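Will a robot clear my table this year?

I have wanted a machine to do my dishes since I was nine, so when the people at Nevik said I could come by their workshop in February and ask rude questions, I was there before the coffee was made.

Nevik has two arms on a bench and a grant from the Tiedemann fund, and its engineers spend their days on the stuff the rest of us do while thinking about something else. Cups, trays, leftovers. The woman who runs the bench has been at it for four years and laughs easily, which helped, as my first question was whether any of this works yet.

"Some of it, on a good day," she said. "Ask me to move one cup from here to there and I'll show off all afternoon. Ask me to clear a table after your kids have eaten and I'll change the subject."

So what's so hard about a cup? She held up her thumb and finger and pinched the air. "You've got skin. You feel it slip before you know you felt it. My arms mostly go by what the cameras tell them, and a cup with no handle doesn't give them much to hang on to." Trays are worse, she told me. A thin rim lying low to the table is easy for a person, who just slides a fingertip under. The gripper has to come in at the right angle or it shoves the whole thing along.
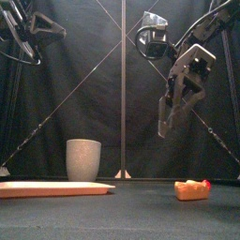 Reading time: 2 min

The play food gets the most tries, I learned. Last year the team logged 3791 attempts at tidying up, and 1915 of them went the way they were supposed to. I did the math in my head, badly, and said that sounded like half.

"It's a hair over half," she said. "I'm very attached to that hair."

I asked about the demo videos, the ones where a robot folds a shirt and I start pricing one for the laundry room. She groaned – a real groan, from the stomach. "Ask how many takes. Ask if anybody moved the shirt." Shops are a little closer, in her view. Mallex, a packing outfit she talks to a lot, runs an arm called the Trestau that lifts 900 boxes a shift, but they're the same box, in the same spot, all day long. "Your kitchen is never the same kitchen twice."

Then what would she trust at home right now? She thought about that one for a while. "Putting things on a tray, if it's slow and I'm in the room. Carrying the tray, no. Soup, absolutely not!"

I went home and washed up by hand. She does too, she told me at the door, and she hates the forks.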